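Drying Time of Water-Based Coatings on Shared Worktables
Project report, Materials and Finishes course
Author: Padmavathi Bangera

Summary

The project compared the drying times of two water-based table coatings, Grostik and Wikell, on coated test panels kept in an unheated workshop. The aim was to find out how long a shared worktable has to stay out of use after recoating. Drying was judged by weight loss and by a thumb test. Grostik reached constant weight before Wikell in every run. The difference was larger on damp days.

1. Background

The worktables in the Nasution workshop are recoated once a year. The label on each can gives a drying time at room temperature, but the workshop is cooler than that for most of the fall term. Last year two tables were put back into use too early and the surface marked under clamps. The recoating schedule has been set by habit since then, and no measurements were available.

2. Method

Panels were cut from one sheet of pine board and sanded with the same grit. Each panel was weighed bare, coated with a foam roller, and weighed again at once. After that it was weighed every hour during the working day and once the next morning. Panels lay flat on a rack away from the door. Air temperature and humidity were read at each weighing.

The thumb test followed the procedure in the course handbook: light pressure, a quarter turn, and a check for marks under a side lamp. The same person did all the thumb tests.

A single coat was used throughout. The tables themselves get two coats, so the times in this report are lower limits.

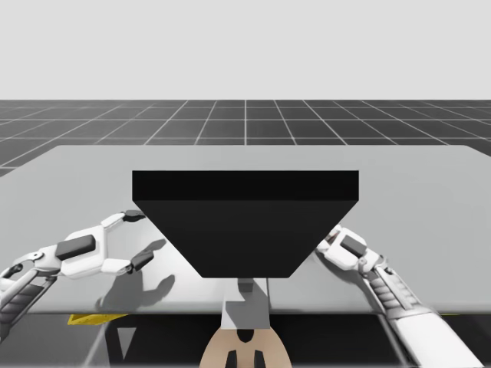 Giltden, Thursday, November 14, 2024

3. Results

The runs were made in October. Bare panel weights were close to 1,000 g, and the heaviest was 1,076 g. Because the weights differed, loss was calculated as a share of the wet coating and not of the whole panel.

Grostik lost most of its water early and then leveled off. Wikell lost weight more evenly and was still losing it at the last reading of the day. On the dampest day the Wikell panels took more than 9 hours to pass the thumb test. The Grostik panels passed on the same afternoon in all runs.

Weight and thumb test did not agree fully. Several Wikell panels passed the thumb test while their weight was still falling. A surface can therefore feel dry while the layer under it is soft, and this probably explains the clamp marks from last year.

4. Sources of error

The roller left a thicker film at the panel edges. Air movement was not measured, and the workshop door was opened more often in the morning. The scale drifted slightly between readings and was zeroed each time from the second run on. The first run was kept in the results, but its early readings are less reliable.

5. Recommendation

Tables coated with Grostik should stay out of use until the next morning. Tables coated with Wikell should be left for 2 full days, and clamps should not be used on them during the first week. A further run with two coats is needed before the schedule is changed.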